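Home | Issues | Features | Standards Watch | Subscribe

House Rules: Writing a Code of Practice for Robots That Handle Our Clothes

Industrial robots have had their fences, floor markings and stop buttons for decades. The home has had very little. When the Wandcombe Institute began work on its code of practice for household handling, the drafting group found that most of the existing guidance assumed a hard object of known shape, set down on a clear surface by a trained worker. A winter jacket thrown across a bed meets none of those conditions.

The code, now in its second draft, deals only with soft goods: clothing, bedding, towels and curtains. It sets out how a gripper may approach a garment, how firmly it may close, and what it must do when the cloth does not move as expected. It also covers the collection of training material in private houses, a subject on which the first draft was silent.

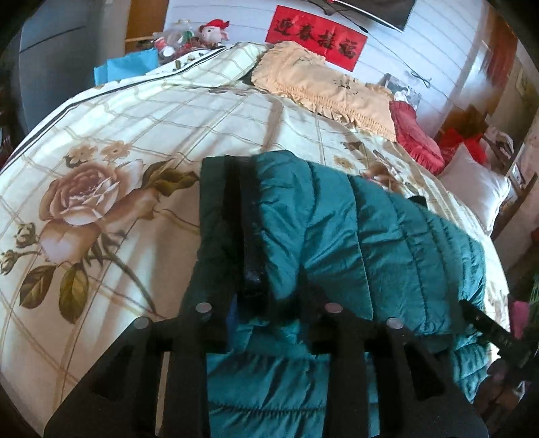
Necati Kaplan would have preferred a shorter document. A code that runs to 72 clauses, he wrote to the drafting group, will be read in full by the people who drafted it and by very few others. He asked that the duties owed to the householder be moved to the front and printed on a single page, and that everything concerning test methods be placed in an annex.

The group accepted the first request and is still considering the second. The opening page of the current draft is addressed to the household. It states that consent must be given room by room, that it may be withdrawn at any time of day, and that personal items in view must be treated as part of the home and left where they are. Operators may not tidy a room to make a task easier unless the householder has agreed. 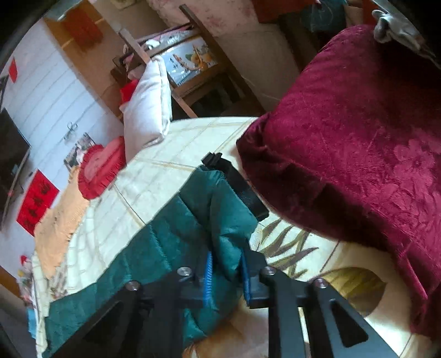
Grip is the subject of the longest section, and the one on which makers and testers have differed most. The draft measures pressure at the pads, where cloth is held, and asks that it be recorded for every class of fabric a machine is offered for. Padded garments are given their own class. A fold of quilted jacket pinched between two blue pads, one of them finely ridged, presents a question that a cotton sheet does not: the filling gives way under light pressure, and a controller may read that softness as a poor hold and close further. The draft therefore sets an upper limit as well as a lower one. A machine that reaches the upper limit must stop, release and try again from a different point.

Dengate, which makes small grippers for laundry services, argued that the limit should be left to the manufacturer. The test house at Polat took the opposite view and proposed a fixed cycle of 1,000 closures on a single padded sample, with the stitching inspected at the end. The draft adopts the cycle but allows the maker to choose the sample from a published list. Both parties have said they can work with this.

Record keeping remains unsettled. Under the present wording, any dropped or damaged item must be logged within 10 days and the log shown to the householder on request. Trial households in Molcombe, some 40 in all, have asked for a copy to be sent to them as a matter of course — a change that would add to the operator's paperwork but remove the need to ask.

Comments on the second draft are open until the end of June. The drafting group will meet on the following Tuesday to take up the annex and the wording on logs.

Contact the editors | Copyright Standards Watch. All rights reserved. | Back to top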